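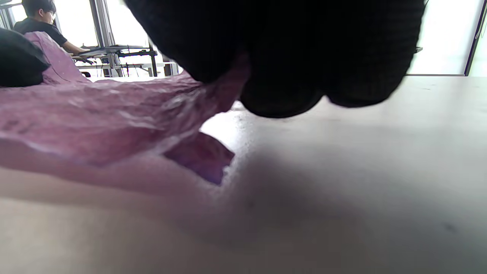 In-ho Gil wrote in to ask whether the sheet-folding arm at Brimbridge is safe to work beside again, and whether we ever found out why it wouldn't let go of the cloth in April.

Fair questions, and thank you for asking them so kindly! The short answer is yes to both, though I'd like to take you through it properly.

What went wrong?
The arm is meant to open its grip once a fold is laid down. On thin, slippery material it kept holding on and pulled the sheet back across the table with it. Hong was smoothing a corner by hand at the time and had a glove tugged, which gave everybody a fright (no injury, I'm very glad to say).

Why did it keep holding?
The grip sensor couldn't tell a bunched-up sheet from an empty grip, so the release step was skipped. We went back through 260 folds in the log and found it had happened in 82 of them, mostly without anyone noticing.

What has changed?
Praltitik sent us a new sensor setting, and the arm now stops dead if it feels a pull while it's moving away. We've also slowed it down a fair bit, so please be patient with it.

Can I still straighten the cloth by hand?
Only with the arm paused and the amber light on. If a sheet is stuck, press stop first and don't tug, however tempting it is.

Who do I tell if it happens again?
Omel, at the front desk, any time before 2.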